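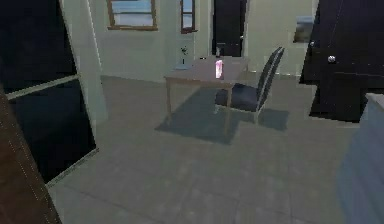

Support > Registry Desk > Closed Tickets > Tag and sample mismatch

Reported by the Flultora bird rescue: after the March update, the Enomen registry stopped matching blood sample numbers to leg band numbers for captive parrots. The station sends its samples to the Lakier lab, and the results come back as a file that Enomen reads overnight. We asked for the scan to be repeated on a second computer, away from the intake counter. It doesn't take much room -- a small wooden table with one chair pushed up to the side will hold a laptop and a band reader. Same result on the second computer, so the counter machine was ruled out.

Priority: normal
Product: Enomen registry, with Voyle band reader
Opened by: Carys Eynon, records, Flultora
Status: closed

What the user sees

The bird's page opens and the band number is correct. The sample line under it says "no result on file." The lab file does contain the result. Total records in the station's registry: 2,689. Records showing a matched sample before the update: all of them. After: 2,038.

Entry 1 -- support

Asked for the last lab file and a copy of the band list. Both received the same afternoon. Opened the lab file in a plain text editor. Nothing missing, no blank rows, dates all in the right order.

Entry 2 -- support

Compared one failing bird with one working bird, both gray parrots seized in the same case. The working one has band FL 4471. The failing one has band FL 0318. Tried three more failing birds. All have a band number that starts with zero after the letters. Asked Carys to check whether any band without a leading zero was failing.

Entry 3 -- C. Eynon

Checked. Most of the failures have the leading zero, but there is a group of 66 macaws that don't. Those came to us from a closed breeding farm and still have the farm's old bands. We are due to give the wildlife office our list for the ownership hearing and I can't send it with half the DNA results blank. Is there a way to print the old matches?

Entry 4 -- support

Yes. Go to Reports, then Archive, and pick the last date before the update. The archive copy is read only and is not changed by the overnight job. Please don't retype any band numbers by hand while this ticket is open.

Entry 5 -- support

Cause of the first problem found. The update changed the band field from text to number, and the leading zero is dropped when the lab file is read. FL 0318 becomes FL 318, and there is no such bird. Field changed back to text. Ran the lab file again.

Cause of the second problem: the farm bands have a space at the end, left over from the Voyle reader's old setting. Turned on "trim spaces" under Reader, Input. Rescanned the macaws from the saved list, so the birds did not have to be caught again.

Entry 6 -- C. Eynon

All matched this morning except two. Both are birds that were sampled twice, and the lab has them under the second number. I'll take that up with Lakier. List has gone to the wildlife office. OK to close.

Closed November 9, 2022. See also ticket 252 for the same zero problem with tortoise tags.

Comments

marshkeeper: Had this with owl bands. Changing the field back fixed it, but I had to log out first.

D. in records: Does trimming spaces affect bands that have a space in the middle?

Registry Desk: No, only at the start and the end.

Contact the Registry Desk | Copyright Enomen Support | Back to top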